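PISTDEN, 19th February - The breakfast table at the Maddocks hall is staying open through September, organizers said, after a donation of 2000 dollars covered the food bill.

The free breakfast had been due to stop next month. Money short, storage short too. Margareta Preda, who runs the morning shift, said 89 people came through last week, the most so far.

"Fruit goes first, always," Preda said. "Then its toast."

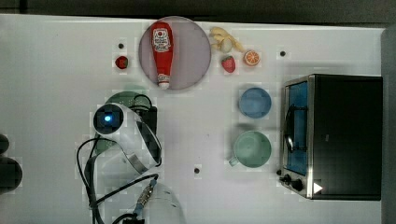

Fruit, ketchup and a toaster oven on the table at Maddocks hall.

Doors open at 7. No sign-up, no charge. Kavine, the grocery on the corner, is giving bananas and oranges at cost and the hall has asked for 50 more mugs. Chipped ones fine.

Hot food still limited, Preda said. One toaster oven running at a time becuase of the wiring. An electrician is booked to look at it.

Anyone with spare bowls or mugs can leave them at the side door before noon. Ask for Wilmer Usuga.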